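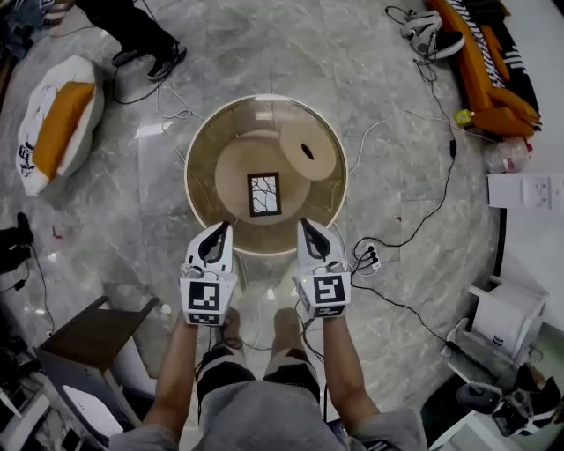
Home | Stories | Archive | Submit | About
Print this page | E-mail this story

The Branch Picture

My aunt left me her share of the Zilholm flat and everything in it, which came to a glass-topped table, two discs of cardboard, and a small picture in a black frame. The other share belonged to a cousin in Bostia who wanted to sell by July.

The picture was of branches, or I had always taken it for branches. Dark lines on white, splitting and splitting again. When I was 12 my aunt told me it was a map of the river at Dunine. A year later she told me it was a crack in a plate.

I laid it on the bigger disc, on the table, and sat on the floor. The marble was cold through my socks. The cardboard had come with the table and she never threw it out. She said the glass would scratch — it was brown glass, and she was proud of it.

The man from Kuroda's rang in the afternoon. He offered 3000 for the table and the picture together.

"And without the picture?" I said.

"The same," he said. "I only put it in to be polite."

I told him I would call back. My cousin rang next and asked if I had found anything worth keeping. I said there was a map of a river.

"Aunt's plate?" she said. "She told me it was a nerve. From a doctor's book."

We stayed on the phone a long while after that. Then I called Kuroda's and sold him the table. I put the picture in my coat, and the small disc too, the one with the hole in it, and went down to wait for the bus.

Print this page | E-mail this story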